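Casing robot (eyewear returns)

From the Halvorsen floor wiki, Automation section

A casing robot is a robot arm, usually a small one bolted to a bench, that handles glasses and their cases at the end of a returns or repair line. In our building it means the two arms at the back of the returns room at Halvorsen, where sunglasses and prescription frames come back from shops, get checked, get cleaned, and go out again. I've been on that line long enough to have done the job by hand, so I'm writing this entry the way I'd explain it to somebody on their first morning. If you want torque numbers, the Veltska manual is in the cabinet by the lockers.

Name and background

The proper name on the paperwork is "Davier cell," after the company that put the benches together. The arms and the control software are Veltska. Most of us just say "the arms," and the night people call them left and right, which gets confusing because they swapped places in February when the floor was redone and the names stayed with the machines. So left is on the right. You get used to it!

Before the arms, casing was a table with four stools. A person picked up a pair, looked it over, folded it, wiped the case, put the glasses in, closed the lid and slid the whole thing down to labeling. A good day by hand was 166 cases a person, and I hit that maybe once a month (my thumbs knew about it). It was the job you got when you were new, and it was also the job you got when your back was bad, and those two facts turned out to matter a lot later.

What the work looks like

Cases come in every condition. Some are like new and some have clearly lived in the bottom of a bag for years, with the covering rubbed through at a corner. The customer gets their own case back unless they've asked for a new one, so the arms have to cope with hard shells, soft pouches, magnetic flaps, and the big clamshells that always want to snap shut on you. Soft pouches are still done by hand and I don't see that changing.

Most of the trouble is in the reach. Glasses sit low in a case, the walls are close on every side, and a gripper needs somewhere to put both its fingers. A person does this without thinking, you sort of roll the frame up with a fingertip and catch it. The arm has to come at it from above and pick a spot where one finger can get down inside the tray without pressing on a lens.
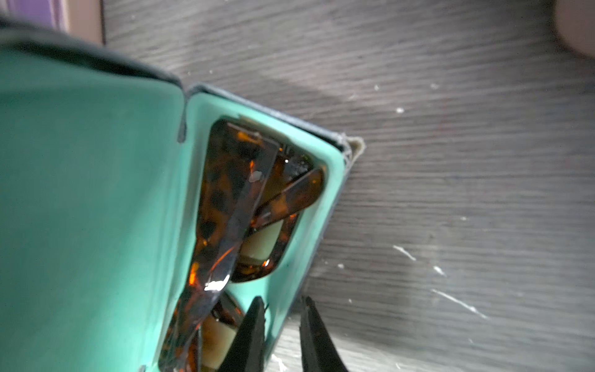 Roald Hellström replied on the discussion page that the grip is the part everybody likes to talk about and it's the wrong part. In his view the line changed when the sorting moved in front of the arms, because that's when people stopped choosing the order of their own work, and he'd like this entry to say so before it says anything more about fingers. I think he's about half right, so I've moved the sorting section up.

Sorting

In the old setup you grabbed whatever you wanted from the bin. If you were tired you took easy ones for a while, and if you were feeling sharp you dug out the weird stuff. Now there's a sorting station first. One person opens each case, takes a look, and sends it to an arm or to the hand table. Everything simple goes to the arms, so what lands on the hand table is the leftovers: bent temples, sticky hinges, pouches, cases with somebody's receipts and gum wrappers packed in with the glasses.

That makes the hand table harder than it used to be, pair for pair. It took a while for the targets to catch up with that. For the whole first winter the hand table was still measured against the old count, and people who'd been perfectly fast were suddenly "under." Sigrun Granström kept a notebook of what kind of pair she got and how long each one took, 284 pairs in all, and brought it to the monthly meeting. The target for the hand table was dropped after that, and now there's only a weekly look at what's piling up. If you're starting here, that notebook is the reason you don't have a number over your stool.

Teaching the arms

This is the new job, and it's the one people ask me about. When a case style comes in that the arms don't know, somebody has to show them. You drive the arm with a hand controller, do the pick or the placement yourself, and the software keeps the recording. Then you do it again with the case turned a little, and again with the glasses folded the other way (left temple over right, right over left, it makes a difference), and so on until it stops making dumb choices. A simple hard case might be done before lunch. The wide sports ones took us most of a month.

What surprised me is how much of the old hand skill you need for it. The best teacher we have is Tuva Amundsen, and she learned by casing for years. She goes in slow, she always lines up with the long side of the frame, and she waits a beat before she closes the fingers. The arms now wait a beat too. You can tell which case styles she taught just from watching!

Teaching pays one grade up from casing. It didn't at first. It was treated as casing with a gadget, and it took two rounds with management to get it written in as its own job. The schedule rotates, so everyone on the line who wants to teach gets a turn at it, although some don't want to and that's fine. Trygve Holmgren tried it for a week, hated the controller, and went back to hinges.

Noise, talk and breaks

The arms aren't loud, but the layout is different. Four stools around one table meant you talked all day. Now sorting faces the wall, the hand table is by the window, and the teaching bench is off behind the guard rail. I'd put this down as the biggest change of all, more than the pay or the targets. We asked for the hand table to be turned so at least it faces sorting, and that did get done.

Breaks used to be whenever your bin was empty. The arms don't empty their bin in any helpful way, so breaks are set now, at 10 and at 2:30. I like knowing when I get coffee. Plenty of people don't agree with me.

Jobs lost and jobs moved

There were four casers per shift and there are now two, plus one on sorting and one teaching, so the head count came out even. It isn't the same four kinds of job, though. The sitting-down job you could do with a bad back was mostly casing, and sorting is done standing. Joon-young Choo raised this early on and there's now a tall chair at the station, which helps some. New hires don't start on casing anymore either. They start on sorting, and it's a rougher first week because you have to know the case styles before you know anything else.

Output with both arms running is about 400 cases a shift, hand table not included. It drops whenever a new style shows up.

See also

Clornunis label printer; Hand table; Hinge repair; Lens scratches, what counts; Sorting station; Tall chair, how to adjust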